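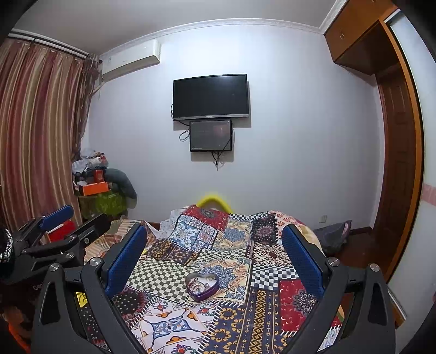
A hand-held gripper open over a heart-shaped tin on a patchwork quilt.

New practice note sets limits for gripper recording in homes

Drustitz has published a practice note on the use of hand-held grippers to record household tasks for robot training. It applies from July to all work carried out under the Pritero programme, including work passed to outside contractors.

The note covers private rooms, where most Pritero recording now takes place. Operators must obtain written consent from every adult living at the address before the first session. Consent is given room by room and may be withdrawn up to the point at which recordings leave the site.

Objects are to be left in their usual surroundings. Earlier guidance from Grarkisitz asked for a cleared surface and plain covers, but the new text drops both requirements. Patterned bedding, soft surfaces and small containers are listed as suitable conditions – provided that the item to be handled can be reached without leaning on furniture.

Finger pads must be inspected before each session and replaced after 400 hours of use, or sooner if the texture is worn. Pads on the same tool are to be changed as a pair. Pivot screws should be checked for play at the same time. The upper limit for closing force on thin metal, card and similar materials is set at 4 newtons.

Screens in the room must be switched off. Letters, photographs and medicine labels should be turned over or moved by the householder, and operators may not do this themselves. Recordings that show readable personal details are to be deleted within one working day.

Vidal, which carries out checks for the programme, will review a sample of roughly 300 recordings each quarter. Contractors that fail two reviews in a row will be suspended until their operators have been retrained.

Comments on the force limit can be sent to Drustitz until noon on Monday. The remaining sections are final.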